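Robot stops for the day over a stick of memory

A computer assembly cell at Brisis spent most of a shift doing nothing after one of its arms pushed a memory module into a slot at a slight angle and then, to its credit, refused to admit anything was wrong.

The fault came in the 16th cycle of a trial run. The arm's force limit should have tripped at first contact. A software update supplied by Melex had reset the limit to its factory value, which is generous, and the arm kept leaning on the part for seven seconds before a technician hit the emergency stop. No one was hurt. The module was less lucky.
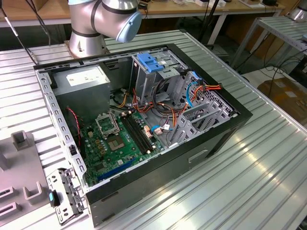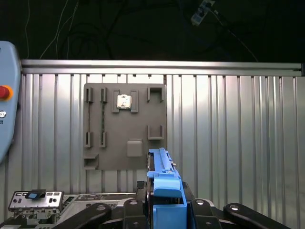 Kojo Arthur, who runs the cell, said the log had recorded the insertion as a success. "It gave itself full marks," he said. "I've had interns like that."

What bothers the safety office more is the restart. When power came back, the arm went looking for its home position before anyone had cleared it to move – slowly, but with two people standing inside the marked area. Both stepped back in time. The restart sequence now needs a key and a second person's say-so, and the people who work there have been reminded what the floor tape is for.

Hoi-yan Fang, the company's safety lead, has asked for every limit in the cell to be checked by hand after each update. There are 33 of them, and the checklist takes roughly as long as building a computer.

Melex says a corrected version will be ready in May. Until then, memory is being installed by Arthur, who reports that it clicks when it's in.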